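Chapter 16: Conductors and Insulators

Electric charge moves easily through some materials and hardly at all through others. Copper is a good conductor. Rubber and most plastics are insulators.
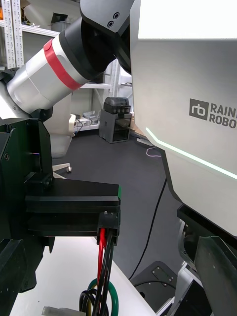

16.1 Why wires are covered

A bare wire carries current perfectly well - until it touches another one. An insulating cover keeps the two apart.

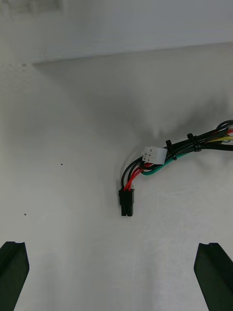
Figure 16.2 A wire harness on a flat work surface.

Resistance also depends on length. If 100 m of a wire has a resistance of 26 ohms, then 200 m has 52 ohms.

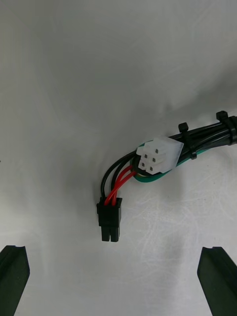

Thickness matters too. Doubling the cross-sectional area halves the resistance.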